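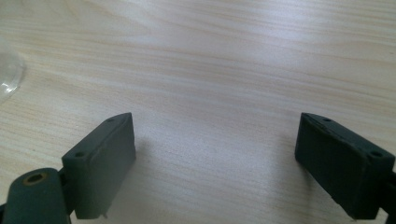 Janaka Mridha gab in der Diskussion des Zwischenberichts zu bedenken, die Erinnerung an einen Kinospot sage wenig über die Erinnerung an den werbenden Betrieb aus, und beide Größen dürften bei lokalen Auftraggebern weiter auseinanderliegen als bei überregionalen Marken. Der Einwand wurde in die Anlage der Haupterhebung aufgenommen. Im Folgenden wird deshalb durchgehend zwischen Spoterinnerung und Absendererinnerung unterschieden.

Abb. 2: Helle Holzoberfläche mit feiner, welliger Maserung.

4.2 Absendererinnerung bei lokaler Kinowerbung

Gegenstand der Auswertung sind 83 Spots inhabergeführter Betriebe, die in den Lichtspielhäusern von Koltau und Mellor im regulären Vorprogramm gezeigt wurden. Berücksichtigt wurden ausschließlich Produktionen, deren Herstellungskosten nach Auskunft der Auftraggeber 3.000 Euro nicht überstiegen. Die Schaltkosten blieben bei dieser Abgrenzung außer Betracht. Spots, die von einem Franchisegeber geliefert und lediglich um eine Adresszeile ergänzt worden waren, wurden ausgeschlossen, ebenso Standbilder ohne Tonspur.

Die Befragung fand im Foyer unmittelbar nach Ende der Vorstellung statt. Insgesamt liegen 543 verwertbare Interviews vor. Erfasst wurde zunächst die ungestützte Erinnerung an Inhalte des Vorprogramms, danach die Zuordnung der erinnerten Inhalte zu einem Betrieb. Erst im letzten Schritt wurde eine Liste mit Firmennamen vorgelegt, die auch nicht beworbene Betriebe enthielt. Personen, die den Saal nach eigener Angabe erst zum Hauptfilm betreten hatten, wurden nicht in die Stichprobe aufgenommen. Die Gesprächsführung folgte einem standardisierten Leitfaden, der in Koltau und Mellor wortgleich verwendet wurde.

Aus den Antworten wurde für jeden Spot ein Zuordnungswert zwischen 0 und 100 gebildet. Der Höchstwert bezeichnet den Fall, dass sämtliche Befragten, die sich an den Spot erinnerten, auch den Absender korrekt nannten. Teilweise richtige Nennungen, etwa der Branche in Verbindung mit der zutreffenden Straße, gingen mit halbem Gewicht ein. Diese Gewichtung ist nicht unumstritten. Fiore und Taipe haben in ihrer Vorarbeit eine strengere Kodierung verwendet, bei der allein der vollständige Firmenname als Treffer galt. Für kleine Betriebe, die im Alltag häufig unter dem Namen der Inhaberfamilie oder unter einer älteren Bezeichnung bekannt sind, erscheint dieses Verfahren zu eng.

Die Ergebnisse stützen die von Mridha formulierte Vermutung in ihrer Grundrichtung. Spots mit einer erzählenden Handlung wurden häufiger erinnert als solche, die Sortiment und Öffnungszeiten vortrugen. Beim Zuordnungswert kehrte sich das Verhältnis jedoch um. Besonders deutlich trat der Unterschied bei Spots hervor, in denen der Firmenname erst in der Schlusseinstellung erschien. Wurde der Name dagegen bereits im ersten Drittel gesprochen, näherten sich die beiden Gruppen einander an. Ein bloßes Einblenden des Schriftzugs zu Beginn hatte keine vergleichbare Wirkung.

Einen Sonderfall bildet der Spot der Bäckerei Bendthorpe in Koltau. Er verzichtet auf gesprochenen Text und wiederholt eine kurze Tonfolge, die der Betrieb seit längerem auch an seinem Verkaufswagen einsetzt. Mehrere Befragte summten die Melodie, bevor sie den Namen nannten. In der Kodierung wurde erst die anschließende Nennung gewertet. Ob akustische Kennungen dieser Art auch ohne vorherige Vertrautheit zur Zuordnung beitragen, lässt sich mit dem vorliegenden Material nicht klären, da in Mellor kein Spot mit einem entsprechenden Merkmal lief.

Zu beachten ist ferner die Position innerhalb des Vorprogramms. Die Vermarktungsgesellschaft Sarnix, die beide Häuser betreut, vergibt die Plätze nach Buchungseingang. Eine zufällige Verteilung war daher nicht herzustellen. Ha-rang Jang hat die Sendepläne nachträglich ausgewertet und für jeden Spot den Abstand zum Beginn des Hauptfilms bestimmt. Wird dieser Abstand im Modell berücksichtigt, verringert sich der Vorsprung der erzählenden Spots bei der Spoterinnerung, bleibt aber bestehen. Auf den Zuordnungswert hat die Position keinen nachweisbaren Einfluss.

Diese Website verwendet Cookies, um die Nutzung des Repositoriums statistisch auszuwerten. Einstellungen ändern | Alle akzeptieren

Einschränkungen ergeben sich vor allem aus der Ortskenntnis der Befragten. Wer in unmittelbarer Nähe eines Betriebs wohnt, ordnet dessen Werbung leichter zu, auch wenn der Spot selbst kaum Hinweise gibt. Die Postleitzahl wurde zwar erhoben, sie bildet die tatsächlichen Einkaufswege in beiden Orten aber nur grob ab. Escobar schlägt vor, stattdessen nach dem letzten Besuch im jeweiligen Geschäft zu fragen. Für die Nacherhebung im Oktober ist eine entsprechende Frage vorgesehen, die am Ende des Leitfadens steht, um die ungestützte Nennung nicht zu beeinflussen.

Aussagen zur Kaufwirkung werden in diesem Abschnitt nicht getroffen. Die von den Betrieben überlassenen Umsatzangaben sind nach Zeitraum und Warengruppe zu uneinheitlich gegliedert. Sie werden in Abschnitt 4.3 ausschließlich für jene Auftraggeber herangezogen, die während der Laufzeit ihres Spots keine weiteren Werbemaßnahmen gebucht hatten.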